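About Flulluvum

Flulluvum is a linen service based in Valton. We wash, press and deliver towels, sheets and table linen for guesthouses, hair salons and small clinics. The company started in 2000 with one washer and a rented van. We now have 91 regular accounts, and most of them are within an hour's drive of the plant.

Customers rent from our stock or send us their own linen. Rented pieces are replaced when they wear thin, at no charge. Customer-owned pieces are tagged at the first pickup and always go back to the same address. 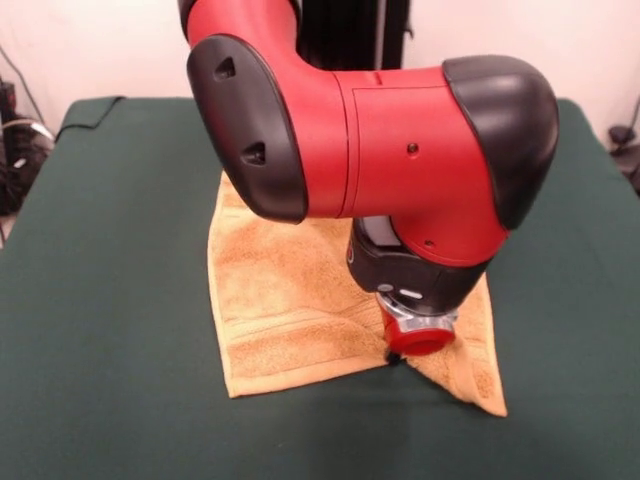 We switched to Flulluvum when our old service stopped coming out to Ene, one guesthouse owner wrote to us in April, and the thing we noticed first was that the bill was the same every month. We price by the piece, and there is no fuel fee. Pickups start at 6 a.m. in Valton and run through Ene and Trornano before noon.

Bath towels are our biggest line. We wash them without softener, which makes them less absorbent over time, and dry them on medium heat. Stained pieces get a second wash. If the stain stays, the piece is cut down for rags - we don't send it back out.
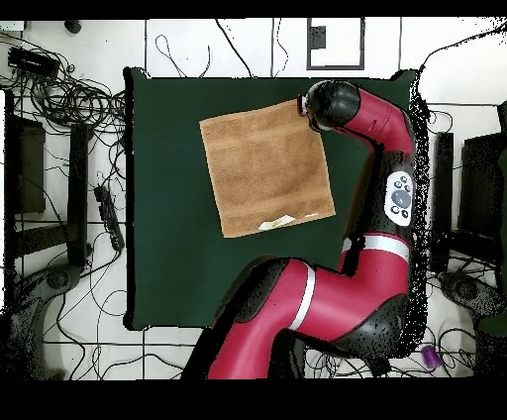
A salon in Trornano told us that it used to keep twice as many towels on the shelf, just in case a delivery was late.

New accounts can start with a two-week trial. Call the Valton office or stop by the front counter until 4 p.m.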